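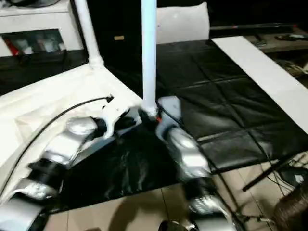 Diltness Quilted Protective Mat

Product code: 2217
Supplied by: Widard
Colour: black
Finish: leather-like, stitched in a square grid

The Diltness mat is intended for use on worktops, benches and floors where equipment is set down, assembled or adjusted. The quilted surface cushions small knocks and helps to keep fittings from marking the furniture underneath. The mat is laid flat and requires no fixing.

Dimensions and care
Width: 800 mm
Thickness: 8 mm
Clean with a soft damp cloth and mild soap. Do not machine wash. Do not iron. The mat should be stored rolled, with the stitched side facing outwards.

Ordering
The mat is sold singly or in packs of 4. Institutional customers may order against an account and should quote the product code on all correspondence. Cut pieces cannot be returned.

Related items
Hennessy upright cushion, white
Plostico plastic floor sheet, black, glossy
Widard storage cabinet, white, open compartment

Page last revised: 2020-03-22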